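Sorting and Storing Loose Clothes Hangers in a Basket
A short procedure for closets, laundry rooms and shared wardrobes
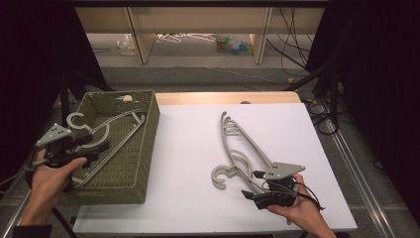
Urkow House Services, Linen and Wardrobe Team

Empty hangers left on a closet rod take up space and hook onto each other when clothes are removed. An open-topped rectangular basket is the simplest way to hold them between uses. This page covers choosing the basket, checking the hangers, loading them so that they lift out one at a time, and putting the basket away. It applies to one-piece plastic hangers. Wire hangers and hangers with clips are stored separately.

What you need

- One rectangular basket, open at the top, woven or solid
- A clear, flat table, preferably light in color
- A damp cloth and a dry cloth
- A bag or box for rejected hangers

Choosing the basket

Measure the hanger across its widest part before you pick a basket. Ours are 397 mm tip to tip. A basket with an inside length greater than this will take the hangers flat. A shorter basket also works if the hangers are set on a diagonal with the hook standing above the rim, but the load will be smaller and the arms will press on the weave.

A woven basket needs one extra check. Run a hand along the inside and feel for broken strands. A loose strand will catch in the slots at the ends of the arms and will pull further out each time a hanger is lifted.

Checking the hangers

1. Clear the table and set the basket on one side, with the long rim turned slightly toward you. Lay the unsorted hangers on the other side.

2. Take one hanger at a time. Look at the base of the hook, where most cracks start. Flex each arm gently. Reject any hanger that creaks or shows a pale stress line.

3. Check the slots near the arm tips. A chipped slot has a sharp edge and will snag knitwear. These hangers go in the reject bag even if the rest of the hanger is sound.

4. Wipe the arms and the hook with the damp cloth, then the dry one. Do not load damp hangers into a woven basket.

5. Remove size markers, paper tags, and any pins or clothespins. Small parts dropped in the basket work their way to the bottom and are hard to get out.

Gray hangers show dust less than white ones. Wipe them anyway.

Loading the basket

1. Hold the hanger by the lower bar or by one arm, not by the hook. Holding the hook makes the hanger swing and catch on whatever is already in the basket.

2. Lower the first hanger with the hook toward the left rim. Let the arms come to rest before letting go.

3. Add the second hanger facing the same way. All hooks point in one direction. Alternating the hooks saves a little height but locks the stack together.

4. Slide each hanger against the one before it. If it will not sit flush, lift it out and turn it over.

5. Stop when the arms reach the rim. Our standard basket holds 27 hangers. Overfilled baskets cannot be stacked on the shelf.

If two hangers lock at the hooks, do not pull them apart. Push them toward each other, rotate one a quarter turn and separate.

Putting the basket away

Store the basket on a shelf between knee and shoulder height, hooks toward the front. Keep it off the floor in laundry rooms. Label the short end with the hanger type. If you keep adult and child sizes, use two baskets.

Unload from the top. Return used hangers the same way, facing the same direction as the rest. Check the full basket again in October, when the heavier coats come out and weak hangers tend to fail.

Revised 1/21/19. Replaces the earlier sheet on rod storage.

Shares: 27 | Comments: 0

Contact Linen and Wardrobe | © Urkow House Services | Back to top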